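**Gripper keeps missing the cup in the rack — student project, need help fast**

posted by grerngate_kitchen, 6 April 2023

Hi all. Student team, robotics class, final demo at the end of April. Task is loading and unloading a dishwasher with a Franka arm. We train on recorded demos (teleop, 80 so far) and then the arm runs on its own. Teacher calls the project Grerngate, don't ask.

Problem: picking up from the counter is ok. Anything in the rack is bad. Gripper comes down to the right spot sideways but stops too high, or it closes on a tine. Sometimes it just hovers over the thing and sort of wiggles. Then times out.

What we have:

- one fixed camera next to the counter, sees arm + rack + counter
- no wrist camera (budget)
- 80 demos, same kitchen, all recorded over two afternoons
- policy gets camera image and joint positions, outputs small end effector moves
- control loop runs fine, no dropped frames that I can see

Tried already: longer training (no change), lower speed (a bit better, then worse??), a smaller object. Also cropped the image tighter, which made the counter picks worse so we put it back.

Is this just not enough data or is something wrong with the setup? We can maybe record more but lab time is 6 hours a week and there are other groups. Can post the config if somebody wants it.

---

**Jiner**

More demos, obviously. 80 is nothing. We had over 300 and it still missed.

---

**pacheco_bench**

Ran a club project a lot like yours last spring, same arm, so a longish one. Typing on a break, sorry for the mess.

Your problem sounds like depth to me, mostly. One camera, shiny rack, thin tines all the same. From one fixed view the model can get left/right pretty well but "how far down" is mush. It learns an average height and stops there. Hovering and wiggling = it has seen a lot of frames that look nearly the same with different actions attached. Ours did exactly this for weeks.

Before you record anything new, do these. In this order, they go from cheap to annoying:

1. Replay a recorded demo open loop, object put back in the same spot. If the replay misses too, it's your calibration or your base moved. Ours was bolted to a table that got bumped. Lost four days to that.
2. Plot the z height at the moment the gripper closes, for every demo. Should be a tight clump per object. If it's smeared all over, your drivers are being inconsistent and the model can't fix that for you.
3. Look for pauses. People stop above the rack to line up by eye. All those still frames teach the arm to stop above the rack. Trim them! This one was our biggest win. We cut anything over half a second with no motion.
4. Watch your start frames. If every demo starts from the same pose with the rack at the same spot, it will fall over the first time someone pushes the rack in a bit.

Then lighting. You said two afternoons. Is there a window? Sun moves. If half your demos have stripes on the counter and the other half don't, and then the demo day is in the morning, good luck. Either close the blinds all the way and use the room lights, or record on purpose at different times. Don't do something in between.

And don't clean up the counter for recording unless you also clean it up for the real run. We had a spotless counter in training, then somebody left a bottle out and the arm went for the bottle. After that we left mugs and stuff around and shuffled them every few demos.

Our setup, for compairing:

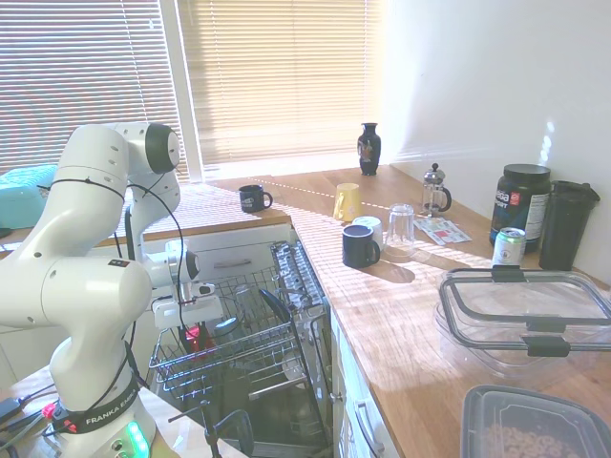

*Gripper over the red object, rack pulled out. Morning sun, usual clutter on the counter.*

We used red for the first tests because it stands out against the gray wire. Get one bright thing working in the rack first, then go to the mugs. Dark mugs were the worst for us, and clear glass we gave up on.

Slower speed making it worse makes sense btw. If you slow the playback but the policy still expects the old step size, it sees frames it never saw in training. Change the speed in the demos, not only at run time.

If you get any money at all, wrist camera. Even a cheap one. Until then move the fixed one lower if you can, so you get some side view of the fingers going down between the tines.

---

**clusteo**

Agree with the post above on pauses, that's usually it. Two small things:

Check the gripper width signal. If it's recorded as open/closed only and the close command comes late by a few frames, the arm is already lifting when it closes in your data. Shift it and retrain, takes an evening.

Also the rack moves. Ours rolled back a little every time a finger touched it — we wedged a folded towel behind the wheels for recording and kept it there for the demo. Judges were fine with it.

Also 80 demos is not nothing for one object. For six objects it is. How many are you using?

---

**grerngate_kitchen**

Thanks!! Did the replay test, replays are fine so the base is ok. z plot is a mess tho. Three of us were driving and one goes in much higher than the others (me). Cutting pauses tonight.

There is a window yes. Blinds half open. Closing them.

clusteo — five objects, so yeah. Dropping to one for now and adding the rest back if there's time. Will check the gripper signal after the pauses, one thing at a time or I won't know what helped.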